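5/4/18 — strip archive rebuild, notes

Moved the Irnosero strips off the old host. Export came out as one flat file, panels and alt text mixed together, so the import script has to split on the strip header. It missed 18 strips where the header was typed by hand and the colour code left off. Fixed the pattern, ran it again, all present.

Lettering test on the Quintana template. Body font at the old size is unreadable on a phone once the panel is scaled to 50 per cent. Went up 2 points and tightened the leading. Balloons in panel four now touch the border. Options are to redraw the balloon or cut the line. Cut the line; the joke sits in panel three anyway and four was only repeating it.

Strip 82 has the wrong hover text (it belongs to the Hurville crossover). Corrected in the database, but the cached page still serves the old one. Purge tonight.

Colour: the grey used for the Trolelden backgrounds shifts toward green after compression. Saving as indexed PNG stops it. File size is slightly larger — acceptable.
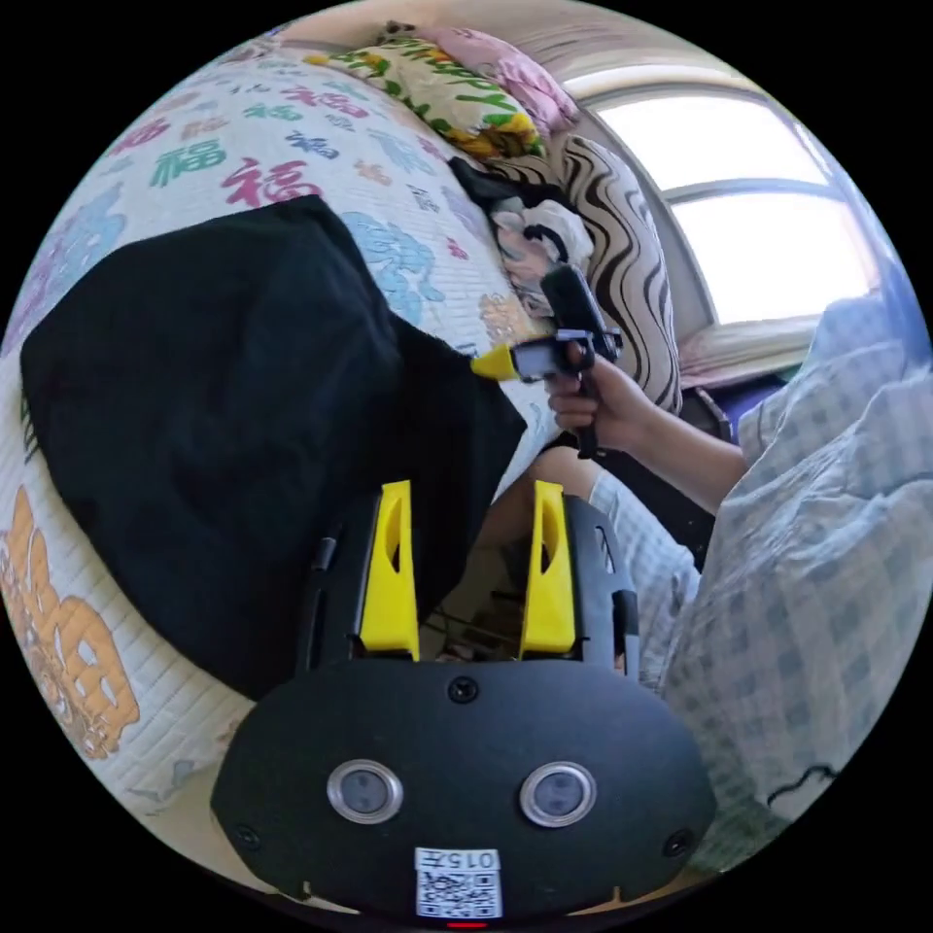
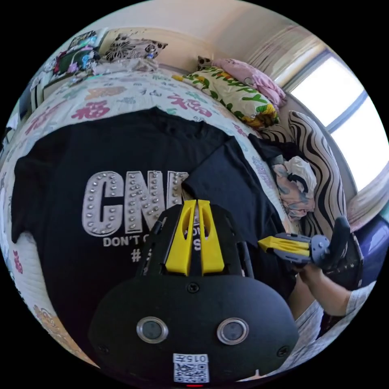
Black T-shirt, white block letters on the chest. 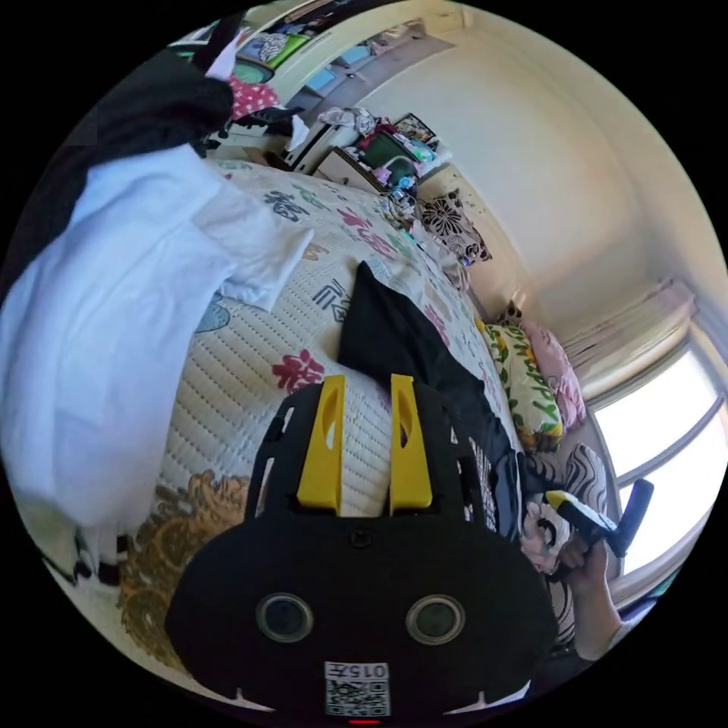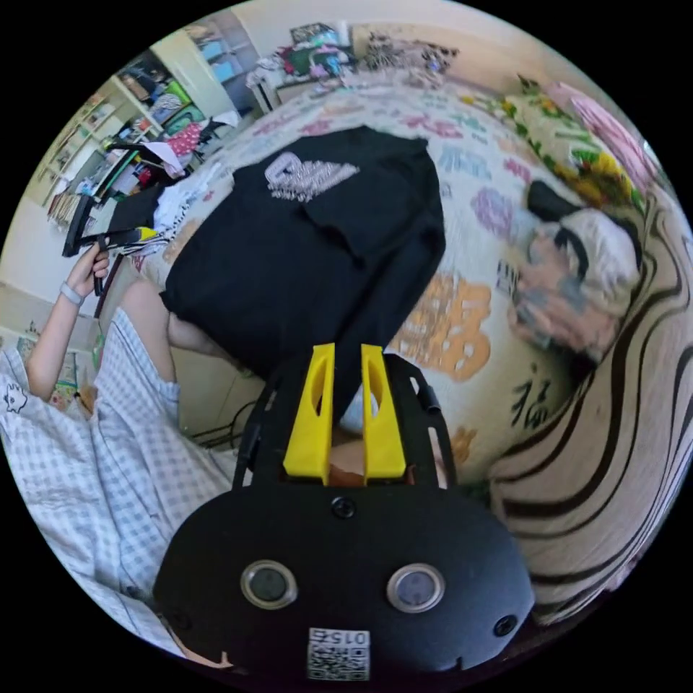
RSS feed still lists strips by upload time and not by strip date, so the whole archive will show as new when the switch happens. Need to carry the original dates across before that. The field exists in the export, labelled "posted", with no time zone. Treating it as local.

Random button returns the same strip twice in a row now and then. Low priority.

To do: purge cache, date field, check the previous/next links at both ends of the Hurville run, back up the layered files before touching any more balloons.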